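Prüfliste Aufnahmeplatz Handgreifer – Wohnraum
Projekt Caltness / Skekon
Stand 28/02/2020

Vor jeder Serie durchgehen, Bemerkung gleich eintragen.

1. Raum und Licht
Rollo ganz unten: ok
Laufweg Tisch – Sofa frei: ok
Bemerkung: Kabel an der Decke nochmal nachziehen, kein Stolperthema, trotzdem.

2. Tisch und Gegenstände
Pflanze, Schere, Fernbedienung auf dem Tisch: ok
Schere liegt flach: ok
Bemerkung: Schere nur am Griff aufnehmen, Spitze nie Richtung zweite Person. Pflanze steht weit hinten, beim Anfahren nicht mit der Backe umstossen. Topf zählt als Greifobjekt, Blüten nicht. 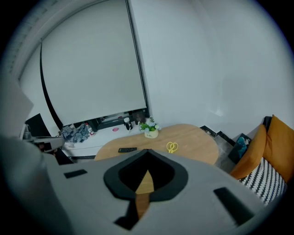

3. Greifer
Backen schliessen mittig: ok
Netzstruktur der Pads nicht abgerieben: ok
Gehäuse ohne Risse: ok
Marker fest, nicht verdeckt: ok
Lüftungsschlitze frei: ok
Bemerkung: Pads nach 200 Griffen tauschen, nicht erst wenn was rutscht. Kartonprobe vor Serie 17 machen, Karton mittig zwischen die Pads. Bei Schieflage Serie abbrechen und neu kalibireren.
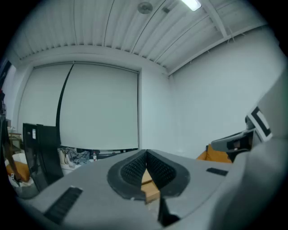 Greifer mit Karton zwischen den Pads

4. Daten
54 Durchgänge geplant, 16 pro Block, Rest am Schluss
Speicher frei: ok
Fehlgriffe NICHT löschen, nur kennzeichnen – werden fürs Training gebraucht
Bemerkung: Startpositon bei jedem Durchgang ändern, sonst lernt das Modell nur die eine Anfahrt.

5. Offen
Ersatzpads bei Jonberg bestellen
Handschlaufe prüfen
Nächste Vollprüfung Dezember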